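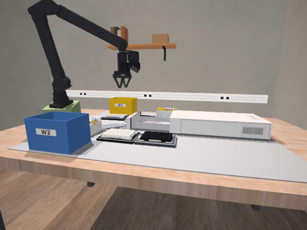 Ticket 237 - quote check before we order the Urham bench cell
Opened by Eliseo Barrera, 6 Feb 2018
Status: open

Hi all, I'm trying to get the kit list for the plate handling bench settled before I ask for any money, and the Carenetti quote doesn't match our layout. They've priced one bin and we've got a yellow W1 and a blue W2 in the plan. I've asked them to redo it. They also want 13 weeks for delivery, so a July start is looking tight!

Next job was the plate nests. Villalobos sell them singly at 158 pounds each (ouch), or in packs of 4 with the corner guides thrown in. I'd go for packs, as we'll only end up wanting spares.

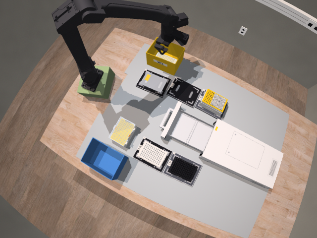
Can we put off buying the spare gripper fingers until next year?
I'd rather we didn't - they're on the same delivery time as the arm, and if we bend a pair we're stuck. Put one set in this order and leave the rest.

Steps so far

1. Went through the layout against the quote line by line. The second bin is missing, and so is the mat. Sent both back to Carenetti.

2. Asked Novport whether the arm price covers the pedestal. It doesn't, it's a separate line, so I've added it. I've also left plenty of room for the instrument, as it takes up a fair bit of bench once the drawer is out.
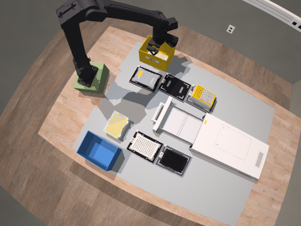 3. Rang Villalobos about the nests. They'll hold the pack price for us if the order goes in with the tip racks. Still waiting for that in writing, so please don't sign anything yet.

4. Gripper. I've kept the two-fingered one on the list and taken the wider option off, which brings the total down nicely. 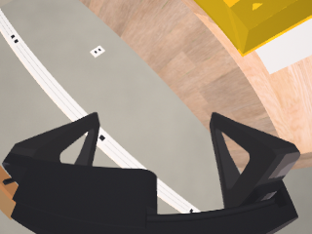 Two-fingered gripper, both fingers with the triangular cutout

Leaving this open until the new Carenetti quote comes in.
Eliseo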